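시뮬레이션에서 난 사고도 사고입니다

2022년 12월 4일

우리 팀은 로봇 팔에게 작은 물건을 그릇에 담는 일을 가르치고 있어요. 진짜 팔은 Győri 작업실에 한 대뿐이라 대부분은 Telleo라는 시뮬레이터 안에서 굴립니다. 나무 조리대에 그릇 하나, 과일 하나, 그리고 호두만 한 작은 물건. 말로 하면 참 쉬워 보이죠? 저도 그런 줄 알았어요.

지난주에 같은 작업을 18번 돌렸는데 5번이 실패였습니다. 그런데 로그에는 실패가 2번이라고 적혀 있더라고요. 나머지 3번은 그리퍼가 물건을 문 채로 그릇과 한참 먼 데서 멈췄는데, 프로그램이 "집기 완료"를 "작업 완료"로 적어 버린 거예요. 저는 이게 떨어뜨린 것보다 훨씬 무섭습니다. 떨어뜨리면 누구든 알아채잖아요! 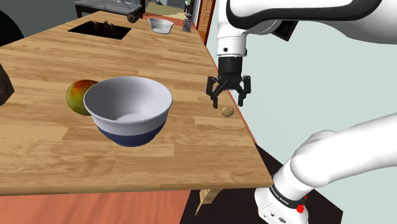

가짜 세계의 진짜 버릇

동료들한테 이 얘기를 했더니 반응이 미지근했어요. 시뮬레이션이니까 다친 사람도 없고 깨진 그릇도 없다, 다시 돌리면 된다는 거죠. 맞는 말이긴 한데 저는 좀 화가 났습니다. 그 판정 코드, 1월에 Keletti 시연장으로 그대로 가져가기로 했거든요. 거기서는 팔 옆에 사람이 서 있어요. 팔이 다 끝났다고 신고하면 안내하는 분이 손을 뻗어 그릇을 치울 텐데, 그때 그리퍼가 아직 뭘 물고 있고 다음 동작이 대기 중이라면요? (이 생각을 하다가 그날 밤 잠을 설쳤습니다.)

원인은 허무할 만큼 사소했어요. 우리가 쓰는 Nuturden 제어 모듈은 손가락이 물체에 닿고 일정 시간이 지나면 성공 신호를 냅니다. 물건이 어디에 있는지는 따로 물어봐야 하는데 우리가 안 물어본 거죠. 고치는 데는 17줄이면 됐어요. 그 짧은 걸 몇 달이나 안 쓰고 있었다니, 부끄럽지만 적어 둡니다.
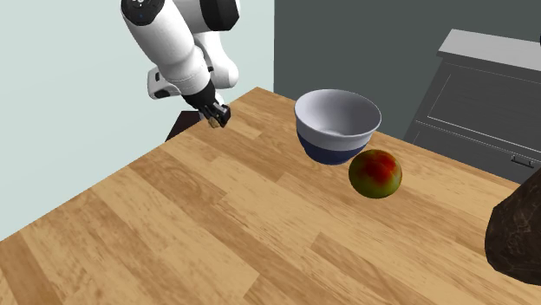
Telleo 화면. 작은 물건은 그리퍼 끝에, 그릇은 저만치 떨어져 있다.

그래서 제 주장은 이렇습니다. 시뮬레이션에서 생긴 오판도 현장 사고와 똑같은 양식으로 보고하자는 거예요. 언제, 무슨 명령 뒤에, 기록과 실제 상태가 어떻게 달랐는지까지요. 귀찮은 거 압니다. 저도 첫 보고서 쓰면서 커피를 몇 잔이나 마셨는지 몰라요. 그래도 성공률 그래프만 들여다보던 때보다는 마음이 편합니다. 숫자가 예쁘게 나올수록 영상을 한 번 더 돌려 보게 됐고요.

시연 전까지는 "완료"가 뜬 영상도 전부 눈으로 확인하자고 팀에 건의해 둔 상태입니다. 답은 아직 못 받았어요.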